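그렐룸, 사무·작업용 테이블 상판 표면 관리 기준 개정판 공개
세척제 농도, 보수 절차, 교체 판정 항목 정비… 9월 7일부터 적용
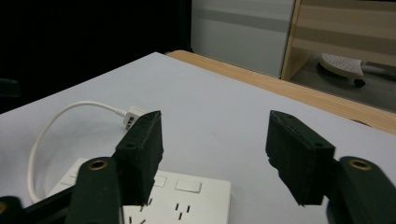 업무용 가구 유지관리 기업 그렐룸(Grellum)은 사무실, 교육시설, 공용 작업실에 설치된 테이블 상판의 표면 관리 기준을 개정하고 9월 7일부터 신규 및 갱신 계약에 적용한다고 밝혔다. 개정 기준은 밝은 색상의 무광 및 반광 상판을 주 대상으로 하며, 일상 세척, 정기 점검, 국부 보수, 교체 판정의 네 개 장으로 구성된다.

기존 기준은 상판의 색상과 광택도를 구분하지 않고 동일한 세척 주기와 약제를 적용해 왔다. 회사가 관리 중인 상판 1439매의 점검 기록을 검토한 결과, 밝은 색상 상판에서 접수된 민원의 상당수가 오염 자체보다 세척 후 남은 잔류막과 부분적인 광택 차이에 관한 것으로 분류됐다. 이에 따라 약제 농도와 닦아내기 절차를 별도 항목으로 분리했다.

개정 작업은 지난 3월에 시작됐다. 표면 시험은 소재 시험 업체 플루넌트(Plunent)가 맡았고, 현장 적용성 검토는 그렐룸의 기술관리 부서가 수행했다. 시험에는 사용 이력이 확인된 상판에서 절취한 시편 161개가 사용됐다. 시편은 마모 정도와 광택도에 따라 분류한 뒤 세척, 건조, 재측정 순으로 처리했다.

일상 세척

일상 세척에는 중성 세제 희석액을 사용한다. 알칼리성 세제는 유분 오염이 확인된 구역에 한해 사용할 수 있으며, 사용 후에는 물걸레로 두 차례 닦아내야 한다. 연마 입자가 포함된 세제, 멜라민 폼, 금속 수세미는 모든 등급의 상판에서 사용이 금지된다. 기존 기준에서는 멜라민 폼을 필기구 자국 제거에 제한적으로 허용했으나, 반복 사용 구역에서 광택도 변화가 측정되어 허용 항목에서 삭제했다.

세제는 상판에 직접 분사하지 않고 극세사 천에 적셔 사용한다. 모서리 마감재와 상판이 만나는 접합선에는 젖은 천을 올려둔 채 방치하지 않는다. 배선구 덮개가 있는 제품은 덮개를 분리한 상태에서 가장자리를 마른 천으로 먼저 닦는다. 닦는 방향은 상판의 긴 변과 평행하게 하며, 원형으로 문지르는 방식은 국부 오염 제거에만 허용된다.

소독제를 병용하는 시설의 경우 알코올계 약제의 접촉 시간을 제품별 시방에 맞추고, 접촉 시간이 지난 뒤에는 잔류액을 닦아낸다. 염소계 약제는 계약서에 별도 합의가 있는 경우에만 사용한다.

정기 점검

정기 점검 주기는 6개월로 유지된다. 다만 점검 항목은 16개로 재편됐다. 항목은 표면 긁힘, 눌림 자국, 변색, 광택 편차, 모서리 들뜸, 접합선 벌어짐, 배선구 주변 균열, 처짐, 체결부 풀림 등을 포함한다. 각 항목은 정상, 관찰, 보수, 교체의 네 단계로 기록한다.

긁힘은 길이보다 깊이를 우선해 판정한다. 손톱 끝이 걸리지 않는 긁힘은 관찰, 걸리지만 하부층이 노출되지 않은 긁힘은 보수로 분류한다. 하부층이 노출된 경우에는 길이와 무관하게 보수 이상의 등급을 부여하고, 노출 부위가 물을 사용하는 설비와 인접해 있으면 교체 여부를 함께 검토한다.

광택 편차는 동일 상판 내 다섯 개 지점에서 측정한다. 측정 지점은 네 모서리 안쪽과 중앙으로 하며, 측정 전 표면을 마른 천으로 닦고 상판 위 물품을 모두 옮긴다. 조명의 영향을 받는 육안 판정은 보조 기록으로만 남긴다.

국부 보수

보수용 충전재는 색상 코드가 상판과 일치하는 제품을 사용한다. 밝은 회색과 백색 계열은 제조 시기에 따라 색차가 발생할 수 있으므로, 작업 전에 상판 하부 또는 배선구 안쪽에서 시험 도포를 실시하고 결과를 점검표에 기재한다. 충전재가 경화되기 전에는 주변 표면을 닦지 않는다.

모서리 들뜸은 접착제 재주입 후 클램프로 고정한다. 클램프와 상판 사이에는 완충재를 넣고, 고정 시간은 접착제 공급사의 시방을 따른다. 동일 부위에서 들뜸이 재발하면 재주입하지 않고 마감재 전체를 교체한다.

교체 판정

교체는 단일 항목이 교체 단계에 해당하거나, 보수 단계 항목이 한 상판에서 세 개 이상 확인될 때 검토한다. 교체 대상 상판은 하부 프레임의 체결 규격을 확인한 뒤 동일 규격품으로 발주한다. 프레임의 변형이 확인되면 상판만 교체하지 않는다.

철거된 상판 중 하부층 손상이 없는 것은 회수 후 절단해 소형 상판이나 선반재로 전용할 수 있다. 회수와 분류는 물류 협력사 모린(Morin)이 담당한다. 전용이 불가능한 상판은 금속 부속을 분리한 뒤 관련 법규에 따라 처리한다.

점검 기록 시스템

점검 결과는 그렐룸의 자산관리 시스템 플로르나니츠(Plornanitz)에 입력된다. 개정 기준에 맞춰 입력 양식이 변경됐으며, 상판별 세척 약제, 보수 부위, 충전재 색상 코드, 광택도 측정값을 하나의 이력으로 조회할 수 있다. 기존 기록은 삭제되지 않고 구 양식으로 보존된다. 구 양식의 등급은 신 양식의 등급으로 자동 변환되지 않으며, 다음 정기 점검 시 새로 판정한다.

적용 대상과 일정

신규 계약과 갱신 계약에는 개정 기준이 바로 적용된다. 기존 계약 고객은 계약 기간 동안 종전 기준을 유지하거나, 서면 신청을 통해 개정 기준으로 전환할 수 있다. 전환에 따른 별도 비용은 없으나, 세척 약제를 고객이 직접 구매하는 계약에서는 약제 교체 비용을 고객이 부담한다.

실험실용 내약품성 상판, 석재 및 금속 상판, 옥외용 테이블은 적용 대상에서 제외된다. 해당 제품군에는 종전의 개별 시방이 계속 적용된다.

개정 기준 전문과 점검표 양식은 그렐룸 고객 자료실에서 내려받을 수 있다. 시편 시험 요약본은 계약 고객의 요청이 있을 경우 제공한다.

그렐룸 개요
그렐룸은 업무용 가구의 설치, 점검, 보수, 회수를 수행하는 유지관리 기업이다. 사무시설과 교육시설을 대상으로 정기 점검 계약을 운영하고 있다.

보도자료 문의: 그렐룸 홍보 담당 부서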